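How does a robot know where its hands are?

I help write software at Clindallow, and my favourite bit is the part that works out where hands have got to. Paper is horrid for a computer! It bends, it slides, and one white sheet looks just like the next.

So we use markers – little black-and-white squares, each with its own pattern. My program hunts for their corners and works out which way each square is tilting. 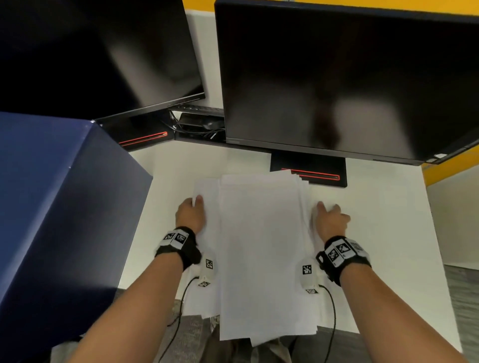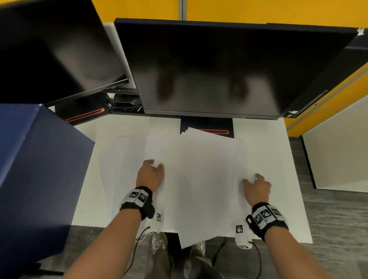

Markers on both wrists, paper under the fingers: 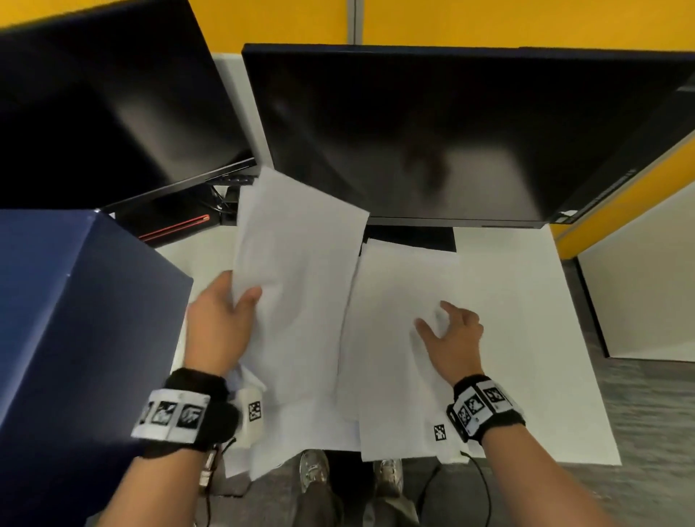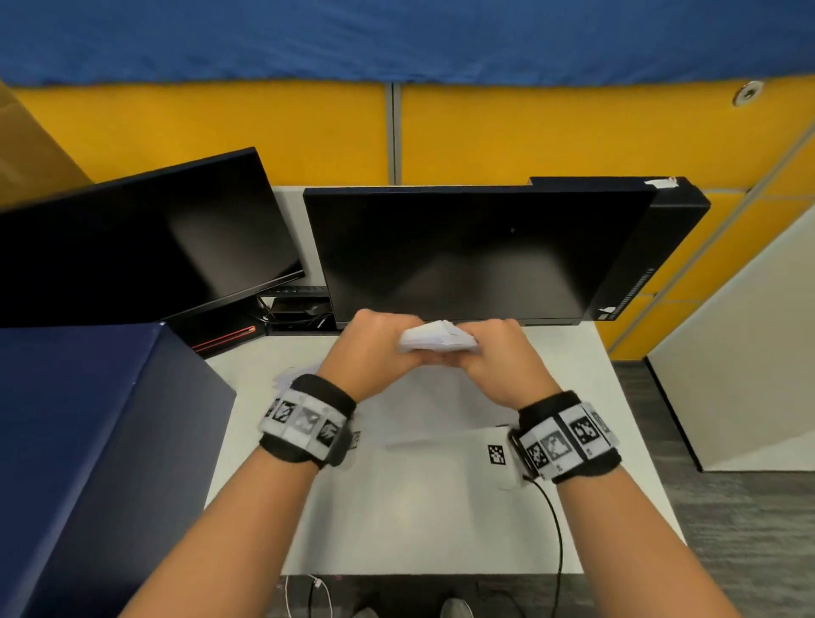
Tullolar wrote in to ask what happens if a hand covers a marker up. Good question! The program looks for the other squares on the same strap, and if it can't find any it makes a guess from where the wrist was last going. It checks 30 times a second, so a guess doesn't have to last long. Try it yourself – shut your eyes, wave one arm, then touch your nose.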